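What the new machines left on our desks

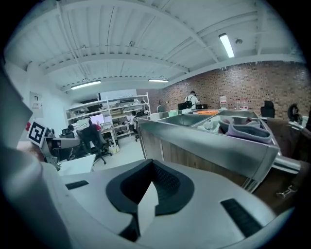 Photo: the author, Dorenau workshop, August

I have been meaning to write about work for a while now, and every time I sit down I end up writing about tomatoes or the dog instead. So, work it is.

When I started at Dorenau, most of us spent the day on our feet with our hands in a pile of fabric, sorting and folding pieces for Citia, who were our biggest customer then and still are. On a good day the whole bench got through 392 pieces and we went home proud and sore (mostly sore, I'll admit). Then the Nilell line went in across the yard, and it does 3,000 a day without ever needing to sit down for a coffee. You can imagine the mood in the break room that week!

I was one of the grumpy ones. I had my speech ready and everything. What happened was slower and a good deal stranger than the speech allowed for - the folding went away bit by bit, and the looking-things-up came in to take its place. These days there are monitors along the brick wall and more desks over by the tall shelves, and people who used to come home with sore feet now come home with sore eyes. The steel bench stayed, I'm glad to say, and there is still a heap of soft gray and lavender things on it most days, because the line will send back anything it can't make sense of and then a person has to.

I like that part of the job best. You pick up a piece, you feel what's wrong with it, and you type it in so the line does better next time. I was given 200 pages of manual to learn the typing-in part, and I read it at my kitchen table with a ruler under each line like I was back in school.

I do miss the talking. With folding you could chat all day long, and with a screen you really can't, or I can't anyway. A few of us have started taking lunch together at Ó Dubhghaill, the little place by the bus stop, just to get the talking done. The soup is good there and they don't rush you.

They want the line up to 3,500 by spring, which is another 500 a day, and I've put my name down for the next training. Ask me in spring how that went.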